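20th December

Bench 3, enclosure and rail. Notes so the next person doesn't have to start from scratch.

Went over the rail first. Two of the T-nuts in the slot had turned sideways and weren't holding anything, so I backed them out, cleaned the slot with a stiff brush and put in new ones from the Tridex box. Snugged everything by hand, then went along with the long hex key. Reference mark to the left end of the rail is 337 mm, same as on the old sheet. I wrote it on tape on the underside of the bench as well, because the sheet keeps going missing.

The small cutouts along the front face of the rail collect dust. A vacuum with the narrow nozzle gets most of it. Compressed air only moves it to the back of the box, and then it has to be wiped off the panels. Please don't use the air.

Then the panels. The Korkwood order is still short one side piece, so the old one stays on until February. It has a slight bow near the top corner – a shim takes care of it for now. Screws on that side are a different length from the rest. They're in the jar marked "short", and putting a long one in will mark the panel from the inside.
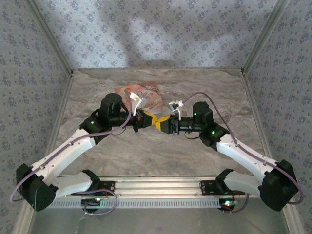 Should the loose cable below the rail be pulled tight and tied? Leave some slack in it. A loop that hangs free can be unplugged and moved without cutting ties, and a tight run puts the strain on the connector. If it starts catching on things, use one hook-and-loop strap, loosely, and keep it away from the edge of the bench.

Zip ties: I took the bag back to the store cupboard. We had been using them for everything and the cut ends are sharp enough to scratch your wrist when you reach in. The Dresum straps are in the top drawer, cut to length. They can be reused, so put them back when you're done.

Wiped down the base of the box with a damp cloth and mild soap. The Gwilliam cleaner leaves a film that shows up under the lights, and it took about 5 minutes to get the last of it off. Bottle moved to the sink shelf.

Still open:

- chase Korkwood for the side panel
- find the second long hex key (not in the drawer, not on bench 1)
- new label for the "short" jar, the old one is peeling
- recheck the rail bolts after a week of use and write the result under this entry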